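Print this story
E-mail this story

Getting the two-armed kitchen machine ready at Prevow

I spent most of Friday at Prevow's Flastport office, watching the crew set up the simulated version of their two-armed kitchen robot, and I had a much better time than I expected to! The software is called Grirnovex, and it's where the machine gets its settings worked out and its faults chased down before anybody touches the real hardware. They call this one Cao (no, I didn't get a straight answer on where the name comes from).

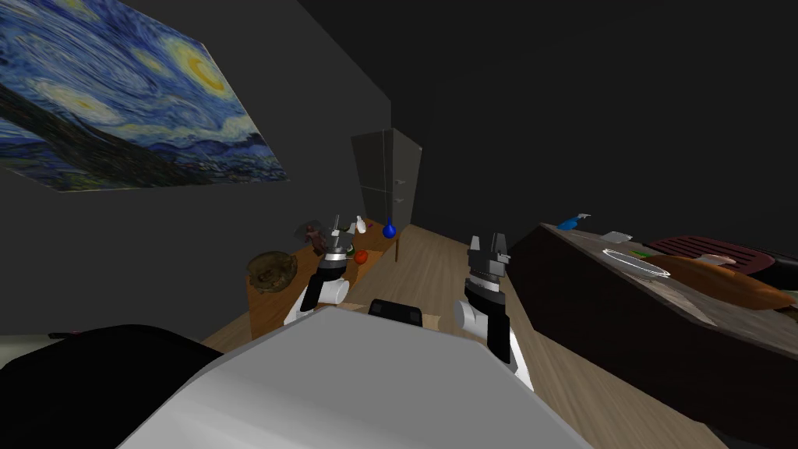
The robot's own view down the aisle, table to the left and counter to the right.
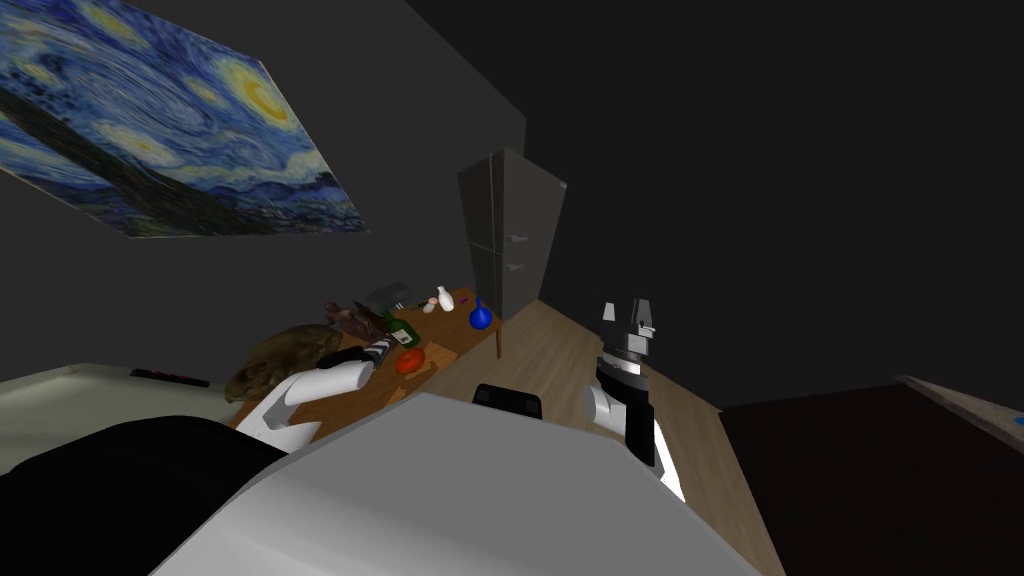
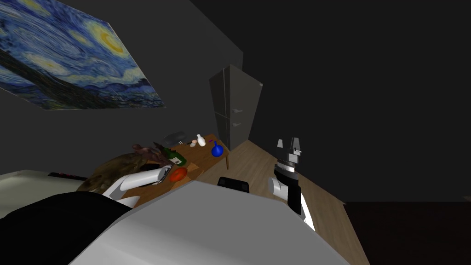 Left gripper over by the green bottle and the red fruit.

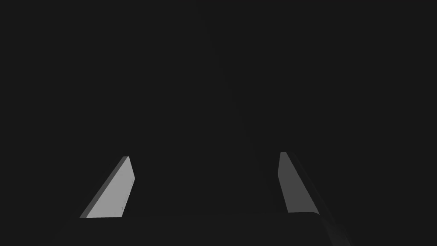 Up close with the two fingers of one gripper, nothing between them.

What takes the time is the grippers. I figured you'd type in a finger length, hit a button and go get coffee. Well, no. The crew keeps a settings sheet for Cao that runs to 717 lines, and a big chunk of it is about the fingers: how far they open, how fast they close, how hard they're allowed to squeeze before the software calls a stop. Squeeze too hard on a tomato and you've got sauce, even in a computer. Squeeze too softly on a bottle and it slides right out and rolls off the table, which I got to see happen in the middle of the afternoon and which got a pretty good groan out of the room.

The fault they were after was in the left wrist. On some runs the arm would stop a hair short of where it was told to go, and then the fingers would close on air. The crew had 3716 runs saved up from August, and they'd gone back through the logs and found that the trouble only showed up when the wrist had been turned most of the way over first. So the fix was a new zero point for that one joint, plus a slower speed coming out of the turn. They cut it to 80 percent of what it had been, and I'll admit I couldn't see the difference by eye.

After a change like that they do a checkout, and it's the same every time. Arms home, grippers open, grippers closed, then three slow reaches on each side with the squeeze limit turned way down. If anything looks off, the old settings go back in and somebody writes it up. I liked that part a lot, maybe because it's the same thing my dad used to do with the lawn mower (minus the computer, plus a lot more cussing).

The new wrist settings passed the checkout a little before five. They'll run overnight with the dim lighting left as is, and then the crew starts on the right arm, which has its own list of complaints. I've been invited back for that one and I'm already planning to bring doughnuts.

Print this story
E-mail this story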